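Lultum Tabletop Produce

README, last updated 2nd May

Welcome! Lultum is a collection of 1514 short recordings of pretend groceries being laid out, gathered up and put away on a plain white table. We started it in March because we wanted a set full of rounded, shiny, awkward little objects, the kind that roll off when you look away. Play food is wonderful for this. A bell pepper has lobes and ridges that catch the light differently from every side, and a small round fruit next to it is a completely different problem (and a lot of fun to label).

What's in it

Each recording has a short plain-language task, such as "put the pepper on the cloth" or "move the orange one next to the green one". Recordings are grouped into 17 tasks. The cloth turns up in many of them, sometimes flat, sometimes folded, and we left the folds however they fell.

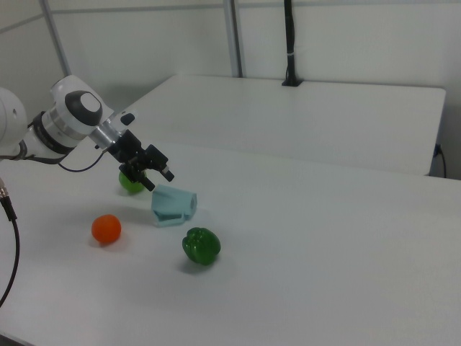

Can I tell the fruit and vegetables apart by color alone?
Only some of the time. Several items share a color, so shape and size matter too, and the object list has a separate column for each.

Names in the labels are everyday ones. Where two of us disagreed about what a toy was meant to be, the label falls back to color and shape – "small round orange" is a perfectly good name, and it saved us a long argument over tomatoes.

Folders

train: 1014 recordings
test: 500 recordings
objects.txt: one line per item, with name, color, shape and size
tasks.txt: the task wordings, including the older ones we've since reworded

Splits

The split was made at Irska, by session, so recordings from the same sitting always stay together. Please keep it that way if you make your own!

Known problems

In 10 recordings the task wording says "lemon" where it should say "lime". Fixes are listed in tasks.txt. Shadows vary between morning and afternoon sessions, and glossy items can show strong highlights.

Credit

Put together by the Hartono group with table space from Mernon. If you spot a wrong label, send us the recording number and the line from objects.txt – we love getting these.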